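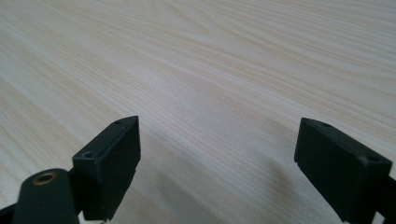
Dristmont Senior College – Mechatronics Club – Project Reports

Prikness: a hand-held gripper for people who would rather be doing something else

Report by Ánh Đàm, with corrections by Krum Babić, most of which I have accepted

What we set out to do

Our original proposal promised a two-fingered gripper, a small arm to carry it, and software that would learn to tidy a desk. The proposal was written in a single lunch hour and reads like it. By July we had agreed to drop the arm, and what remained was Prikness: a gripper you hold in your own hand, squeeze with a trigger, and use to record yourself picking things up. The arm was going to be the expensive part anyway. The club's budget was $280 and we had already spent a fair bit of it on filament in a colour neither of us would have chosen.

The camera sits behind the fingers and looks out between them, so every recording has both pads in it and whatever is on the table beyond. We call one squeeze-and-release a grab. A recording can hold as many grabs as the operator has patience for, and Krum has a great deal more patience than I do.

The fingers

The fingers went through more versions than everything else put together. Version A was a flat paddle, borrowed from a salad server in spirit if not in dimensions. It gripped an eraser very well and a marker not at all. The pads we ended up with are boxy, with a flat inner face and a bevelled top edge that narrows toward the tip, so they can get in under something low without bulldozing it across the table. Each has a pair of small round holes in the top. Krum would like it recorded that the holes were his idea.

We used brass threaded inserts where a screw has to go in and out repeatedly. Before that we drove screws straight into the plastic, and after enough changes of finger the plastic gave up. Fitting an insert means pushing it in with a soldering iron, slowly and square to the surface. Our first few went in at the angle of a fence post after a flood. If you are taking over this project, practise on scrap, and do not practise on the part that took all night to print.

Collecting grabs

We collected 526 grabs on the benches in the design room, all of them after 3:30 pm, when the room is free and the light is dull. The objects were a marker, an eraser, a roll of tape, a plastic cup and a set of keys. I did the first batch at what I considered a reasonable speed. Krum played them back and pointed out that in several of them the object left the table before the fingers had properly arrived, which I maintain is a matter of interpretation.

Shadows gave us the most bother. The gripper throws one across the table ahead of itself, and our first object finder, which we named Dovhaniuk, was extremely confident that the shadow was a cup. We tried a desk lamp, which gave Dovhaniuk a second shadow to be confident about. Turning the lamp off and recording in flat, even light worked better, and so did adding a batch of recordings with nothing on the table at all. Those are tedious to make. You wave a gripper over a bare bench and try to look as though you meant to.

Results

On objects it had seen before, Dovhaniuk could usually mark where the fingers ought to close. It was good on the tape, fair on the cup and hopeless on the keys. We did not test it on enough new objects to claim anything, and I have removed the paragraph in which we claimed something.

The trigger linkage is still stiff. It snapped twice, both times at the same thin corner, and the current one has been thickened until it could probably hold up a shelf. Your hand gets tired after a long run, and the later grabs in each session are noticeably sloppier.

For whoever takes this on

The print files and recordings are on the club drive in the folder called Fumisside, which was the name of the project for one week and is now too much trouble to change. Use the fingers marked D. The ones marked D-final are older.

Krum wants the arm back in for next year. I have suggested he write that proposal himself, over more than one lunch.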